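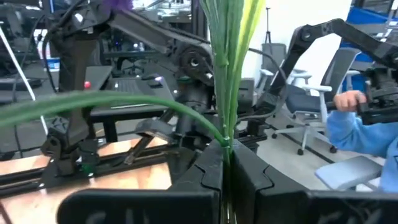

Stems and long leaves gathered at the node, with one stem branching off to the side.

Fendale Artificial Flower Stems

Fendale stems are sold singly or by the mixed bundle. Colors in the range include red, pink, blue and purple, all on green stems with long grass-like leaves. The leaves come in deep green and bluish green, with some brighter yellow-green ones mixed in.

The strands have fine lengthwise ridges. Side stems can be bent outward by hand if you want a wider arrangement, or pressed in close for a narrow neck. Stems may arrive flattened from shipping — open the leaves out before you arrange them.

Stems are long, so choose a vase with some weight to it. To shorten one, use wire cutters. Household scissors will not cut the core cleanly. Dust with a soft dry brush and keep out of direct sun.

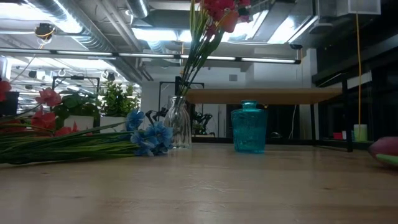

Mixed bundle with blue, pink and red blooms, clear ribbed vase and turquoise bottle vase.

Vases are not included with the flowers. We stock clear and colored glass from Eltwood, listed on their own page.

Item number: 124
Sold as: single stem or mixed bundle
Use: indoor only
Carton for trade orders: 200 stems

Color mix varies from bundle to bundle. If you need all one color, order single stems and put the color in the notes box at checkout. Trade orders and returns go to Titilayo Edet at the Kikcombe warehouse.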